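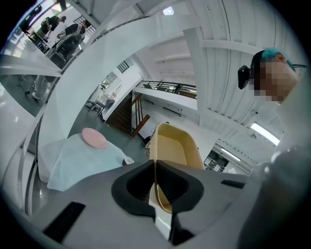 Plastic tray with raised sides. Week 7 handout.

Web Design for Small Travel Businesses
Week 7: Booking pages and the path to them
Instructor: Thirumalai Nair

Reading for this week
Chapter 4 of the course pack, and the Inbridge case notes on the class page. Read the case notes first. They are short, and the chapter refers to them twice.

1. What a booking page has to do
A visitor who reaches the booking page has usually decided on the trip. What is left is date, party size, price and payment. Put those on one screen if the form allows it. Anything else (photos of past trips, the history of the company, press quotes) belongs earlier in the site.

Terms we will use:
Entry page: the first page a visitor lands on. Often not the home page.
Primary action: the one thing the owner most wants a visitor to do on a page.
Drop-off: visitors who leave at a given step, counted against those who reached it.

2. Case: Inbridge
Inbridge runs walking and kayak tours out of Nogueira. The old site had a separate contact form for each tour, and every form sent mail to the same inbox. In August the owner, Elīna Paju, counted 1,471 visits to the tour pages and could not say which tours people had asked for, as the forms did not pass the tour name along.

The redesign made these changes:
- One request form, with the tour name filled in from the page the visitor came from.
- A calendar showing open dates before the form starts.
- Price per person next to the date.
- Phone number in the header on mobile, set as a tap-to-call link.

The map was kept but moved below the meeting point text. Visitors on slow connections had been waiting for it to load before they could read where to go.

3. Writing for the form
Label fields with plain nouns. "Number of people" is better than "Your party." Error messages go beside the field and say what to enter. Limit the notes field to 500 characters and show the limit.

Do not ask for a postal address unless something will be mailed.

4. Assignment
Choose either Pavov (river ferry) or Clultura (museum passes) from the project list. Draw the path from entry page to confirmation, marking the primary action on each page. Then rewrite the form labels. Two pages at most, sketches included. Hand-drawn is fine if the writing is legible.

Bring a printed copy to class. We will trade papers in the first half hour and go over calendars in the second.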